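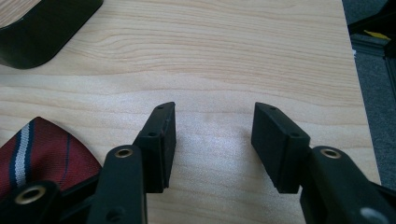 Ralell hand gripper: questions we get a lot

What is the Ralell, exactly?
It's a hand-held gripper that you build yourself, at home or at a shared bench, and then carry around to teach a robot arm how to pick things up. You hold it and squeeze, two fingers close on whatever you're after, and a small camera looks down over them the whole time. We started it at the Hurnton workshop as a winter project and it has rather taken over the back shelves since then.

How long does the build take?
Most people finish in two evenings. The printing is the slow part — 13 hours for the full set on our machine, so start it the night before and go to bed. The linkage goes together quickly once you have all the pieces laid out in front of you.

Do I need the brass eyelets in the linkage?
We'd say yes. The first version ran bare plastic on the screws and the holes wore oval by April, and then the fingers wobbled no matter how much we tightened things. Press the eyelets in slowly with a vise, keep them square, and please don't hammer them (we have a jar of cracked arms from the hammering days).

My finger pads are getting scuffed along the rims. Should I print new ones?
Not for looks! Ours have faint gray marks along the edges and we go on using them. Swap a pad when it's cracked or when the two no longer meet evenly as you close them.

What should I practice on?
Start with something forgiving. A folded necktie on a plain wooden table is a lovely first exercise, and harder than you'd think, as cloth likes to slide along instead of coming up. Aim for the fold and go in low. Once you're comfortable, move on to boxes, spoons, whatever is in the kitchen drawer.

Does a shiny tabletop matter?
It can. A pale, polished top throws back a whitish patch of light, and the wood grain washes out right where you want to see it. Try moving your lamp to the side before you go buying a mat.

How heavy is it?
Ours comes to 540 grams with the camera on. That feels like nothing for the first few minutes and then your wrist starts to have opinions, so take breaks.

Which file set do I want, Stirkemance or Pilkington?
Stirkemance is the current one. Pilkington is the older linkage with 4 extra screws, and we keep it up for folks who already own half the parts. The arms don't swap between the two, so check the name on your download before you print.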